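Moving the Vonby off the wall and fixing the motion settings

The Vonby has been on the living room wall since January and I have put off writing it up, mostly because my opinion of it changed twice. The short version is that the panel is good, the default settings are poor, and the remote is a problem I have solved by not using it. The longer version follows.

For anyone who has not read the earlier posts, the set replaced a much older LCD that had developed a dark column on the left. I watch broadcast sport, a fair amount of film, and very little else. There is no game console in the house. The room has a window opposite the screen, so reflections matter more to me than peak brightness in a dark room, and I sit closer than most people would.

Picture out of the box

The set ships in a mode called Vivid Plus. In this mode the color temperature is very blue, the edge enhancement puts a white line around anything with a hard outline, and the frame interpolation is at its highest setting. Faces look waxy. Text in the menus looks fine, which makes the first few minutes misleading, as the menus are the first thing anyone sees.

Switching to the Cinema mode fixes the color temperature and turns off most of the sharpening. It does not turn off the interpolation. That control lives in a separate menu, two levels further down, under the name Fluid View, and it is stored per input. I turned it off on the internal tuner and then spent an evening wondering why films from the disc player still looked like a soap opera. The disc player is on input 2, and input 2 had its own copy of the setting.

The settings I ended up with, for the internal tuner:

Mode: Cinema
Backlight: 11 at night, higher by day
Sharpness: 0
Noise reduction: Off for HD, Low for older channels
Fluid View: Custom, blur 6, judder 0
Local dimming: Medium

For the disc player everything is the same except that Fluid View is fully off. The blur control at 6 helps with a ball moving across grass and I can't see any harm in it. The judder control is the one that creates the soap opera look, and anything over 3 is too much for me even on sport. Your tolerance may differ.

Local dimming

Medium is the only usable value. On Low, the black bars above and below a film are gray. On High, the zones switch fast enough that subtitles pump: the area behind the text brightens when a line appears and darkens when it goes. Once I had noticed this I could not stop noticing it. On Medium there is still a faint halo around white text on black, visible from the side more than from straight on.

The zone count is not published anywhere I could find. I tried to work it out by moving a small white square across a black test pattern and watching the steps, but gave up after one row. The steps blend into each other and my notes from the first pass did not agree with my notes from the second.

Reflections

The coating is semi-gloss. With the window uncovered at midday, dark scenes are hard to follow. With a thin blind down they are fine. The old set had a matte screen and was better in this one respect. I had considered moving the Vonby to the side wall, and for a few days I did take it off its bracket and run it from a low stand to test this. The reflections went away but the cable run became silly, with the antenna lead crossing a doorway. It went back up the following Wednesday.

If you do take this set down, note that the lower screws of the bracket are reached from underneath and need a short screwdriver. A normal one hits the input panel. Also, the power lead is captive and shorter than I expected. Measure before drilling anything.

Sound

Thin. There is a voice enhancement option which raises the middle of the range and makes everyone sound as if they are on the phone. I use a pair of Udance speakers on the optical output and have turned the internal speakers off. The optical output is fixed level, so volume is set on the speakers and the TV remote does nothing. There is a delay setting for the output as well. I left it at zero and lip sync is correct on the tuner. On the disc player it was late by a small but irritating amount until I disabled processing on that input, after which zero was right there too.

The return channel over HDMI should in theory let one remote do everything. With the Udance speakers it worked for a few days, then the speakers started waking up whenever the TV checked for updates in the night. I went back to optical.

Software

The set runs the Noiphan platform. It is slow for the first minute after a cold start and acceptable after that. The home screen has a row of suggested content that can't be removed but can be moved to the bottom, by holding the OK button on the row title and pressing down. The manual does not mention this. I found it by accident.

There have been two updates since I bought it. The first changed the look of the volume bar. The second reset Fluid View to its default on every input, without saying so, and I only realized when a film looked wrong. I now keep the settings above on a card in the drawer under the TV, and I have turned automatic updates off. The option is under Support – not under System, where I looked first.

The voice assistant is off. The ad tracking option is on by default and is worded so that "limit" means on and "do not limit" means off, so read that page slowly.

Remote

The supplied remote has no backlight, and the input button sits directly beside the power button. Both are the same shape. I pressed the wrong one often enough that I bought a Zivum programmable remote, which has proper spacing and physical number keys. The Vonby codes were not in its database, so I had to teach it each button from the original. This is tedious but it worked for everything except the shortcut to the picture menu, which appears to send a different signal when held than when pressed. I now reach the picture menu the long way.

Battery life on the Zivum is not great. I will report back when I have been through another set.

Would I buy it again

At the price I paid, yes. At the list price, no, as the next model up has a better coating and a larger number of zones, and the gap between them at list is small. The panel uniformity on my sample is good, with slight darkening in the lower right corner that only shows on a full gray screen. Panning shots across a football field are clean. Motion with Fluid View off is what I would expect from a set of this type.

One open question is whether the backlight flicker I can see at low settings is normal. At 11 it is not visible. Below 6 I can pick it up by moving my eyes quickly across a bright object, and it goes away completely at higher values. If you own the same set and have checked this, leave a note with your backlight value and software version.

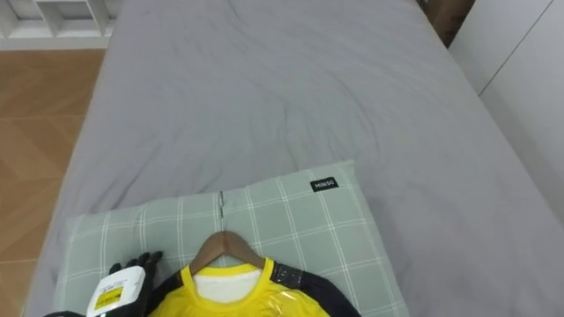

Chiyo Nomura: Same flicker on mine, on the second update, and only below 6 as well. I haven't tried it on the older software. One thing to add on Fluid View: if you rename an input, the set treats it as a new one and puts the defaults back, so do the renaming first and then copy your settings over.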